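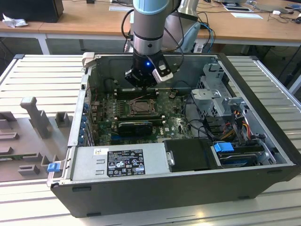

Tower case

A tower case is the upright metal box that holds the working parts of a desktop computer, and for a good many households it was simply "the computer," whatever was inside it. It is usually a steel shell with one removable side panel, and anyone planning to work on the parts will generally lay it down flat first, so that the motherboard faces up and screws don't roll off into the dark.

Layout

The motherboard takes up the middle of the case, with the processor socket and memory slots on it and the graphics card plugged in across it. Drives sit in a cage of their own toward the front, and the power supply, a heavy little box, goes at the top or bottom depending on the maker's taste. Many office models add a plastic air shroud — a sort of duct that steers cool air where it is wanted — and colored latches, often blue, marking the parts meant to be undone by hand.

Collections

The Horine collection in Zitovcombe, which began with 20 cases rescued from a school clear-out, now holds 1,685, of which 535 are complete with their original drives. Visitors are welcome to open several of them, and do, at great length. A smaller display at Gorach is open in October.

See also: Drive bay, Motherboard, Power supply

Last edited 19/06/2020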